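Londine Garment Return — Project Meeting
Minutes of the Thursday meeting, Tivstead site, small meeting room
Chair: Iulian Pîrvu
Also present: operations, returns floor, maintenance, purchasing, one representative from Dredia (items 1 to 3 only)

Start 9:30. Minutes of the May meeting accepted with no changes.

1. Trial cell 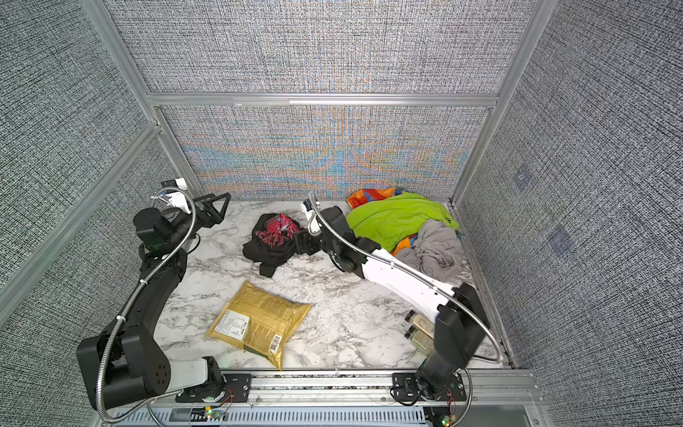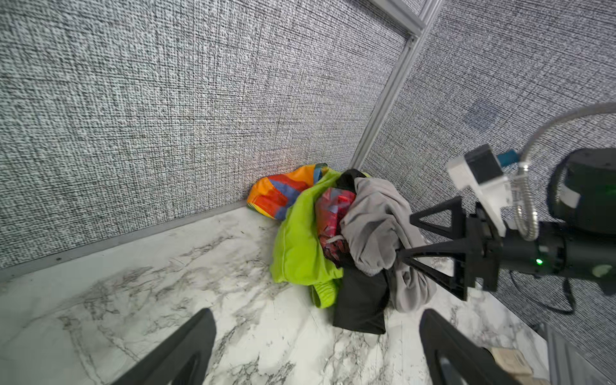
Clothing pile in the back corner, two arms on the front rail. 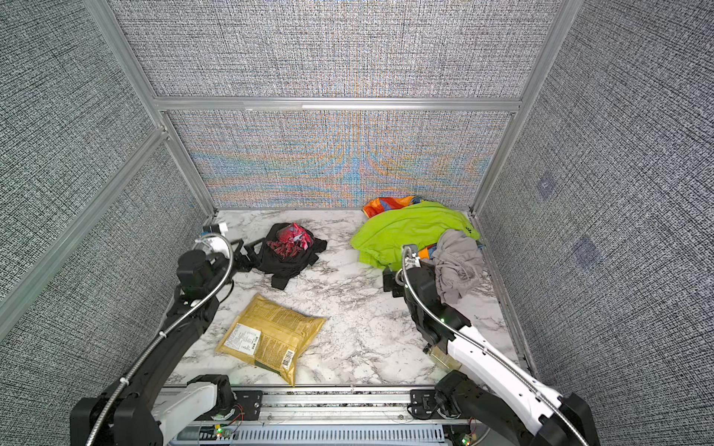
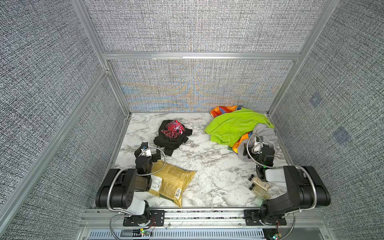 Dredia is offering the two-arm sorting cell on a lease, with the Ene control software included for the first term. The offer covers both arms, the grippers, the enclosure and a day of training for the returns floor. Operations said the mixed table is the right test for us. A lime-green garment heaped with grey and black ones, and a yellow package lying apart from the clothing, is close to what comes out of a returns cage on a Monday. The returns floor agreed but wants more knitwear and at least one heavy coat in the next round.

Dredia's figures for the trial so far: 274 pick attempts on clothing, 218 of them ending with one item in the right tote on the first try. The rest were mostly two items lifted together. The representative put this down to thin fabrics lying on top of each other and said a software update is due before the next round. Iulian asked for the failed picks to be listed by garment type. Dredia will send this.

2. Floor space and services

Maintenance has measured the bay beside packing bench 5. The cell fits with the side door open, but the roll cage lane would have to move toward the dock wall. Power is fine. Compressed air is not needed for these grippers.

The cables running along both arms were discussed. Maintenance wants to know who replaces the flexible conduit if it wears, and whether this counts as a consumable. Dredia's answer was that it is covered in the first term and charged at cost after that. To be put in writing.

Question from the returns floor about noise. No reading has been taken with both arms moving. Maintenance to borrow the meter from the boiler room.

3. Lease terms

Purchasing has three concerns with the draft:
— the notice period is longer than the one we have on the conveyor
— call-out is weekdays only, and we run Saturdays from October
— the Ene licence renews by itself unless cancelled in writing

Dredia will look at Saturday cover and come back with a price. The representative left at 10:20.

4. Discussion after Dredia left

Operations would like to go ahead with a second round. Purchasing is not against it but does not want a lease signed on the present numbers. The returns floor handled over 524 items per shift last week, and the cell would need to take a fair share of that to be worth the space. It was agreed that the second round should use our own returns, unsorted, and that two of our own people should be there for all of it.

Labels were raised again. The barcode on a bag can be face down, and the draft says nothing about turning packages over to scan them. Iulian will ask whether this is in the offer or an extra.

5. Actions

Iulian — write to Dredia about package turning and the conduit
Purchasing — mark up the draft lease, circulate before the next meeting
Maintenance — noise reading, sketch of the new cage lane
Returns floor — set aside two cages for round two, including knitwear and a coat

6. Other business

The label printer at bench 2 is jamming again. Maintenance has a new roller on order.

Next meeting Thursday, same room, 9:30. Closed 10:55.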